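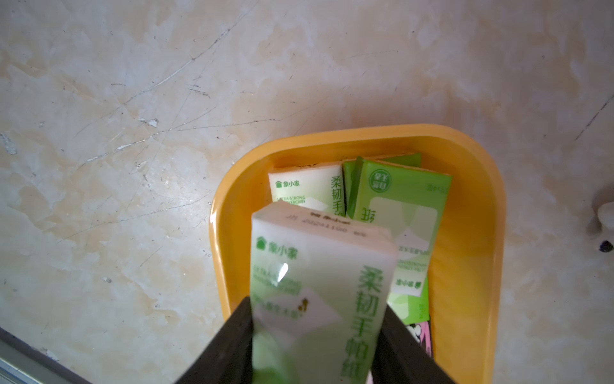
I used to buy everything for the cabin at the gas station on the way up, one review of our service reads, and I paid for it every single time. We hear much the same from a lot of people before they sign up. They own or look after a place they don't live in, and they are tired of arriving to find no dish soap.

Wirna delivers basic household supplies to rental cottages, cabins and small guesthouses. We carry paper goods, trash bags, soap, dishwasher tablets, light bulbs, coffee filters and other things that run out. We don't carry food, bedding or furniture.

## How we started

The company began as a side job. We were cleaning cottages around Alcantara Lake and kept spare supplies in the back of a van. Owners started asking us to leave a box behind and send a bill. By the end of that first August the boxes were paying better than the cleaning, so we gave up the mops and rented a storage unit.

We now work out of a building on Tenus Road, next to the tire shop. There are two loading doors. Please use the one on the left, as the other belongs to our neighbors.

## How it works

You tell us how many people the place sleeps and how often it is rented. We send a suggested list, and you change it as you like. After that a box goes out every 21 days. Owners who close for the winter can pause at no charge and start again by email.

If your place has a lockbox or a shed, our driver will leave the box inside. We need the code in writing. We don't take codes over the phone.
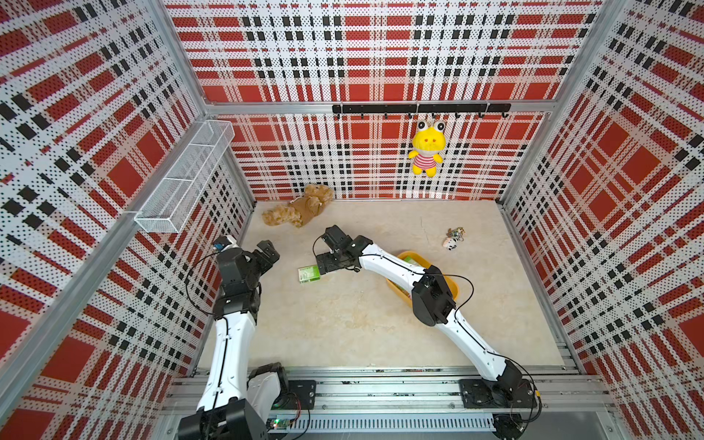 ## What we stock

Our list has stayed short on purpose. We tried a much longer catalog one year and ended up with shelves of scented candles. Most orders come from the same few pages.

We sell some brands you'll know and one line of our own, Prikico, which covers sponges, dishcloths and trash bags. The bags come in two sizes. Tissues and paper towels are bought by the case and repacked into smaller lots, so a cottage that sleeps four doesn't have to find closet space for a warehouse pack. 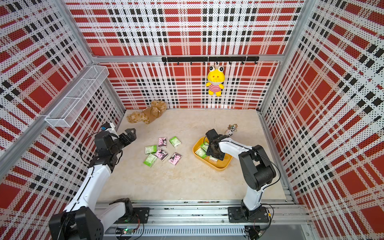 Prices are the same all year. We raise them in January if we have to, and customers get a letter first.

## Where we deliver

We cover both shores of the lake and the towns along the county road as far as the ski hill. Outside that area we can ship by mail, but only unscented dry goods — liquids have leaked on us too often. Bulk orders of 1000 items or more are picked up from Tenus Road by appointment.

Page last updated 09/06/2024.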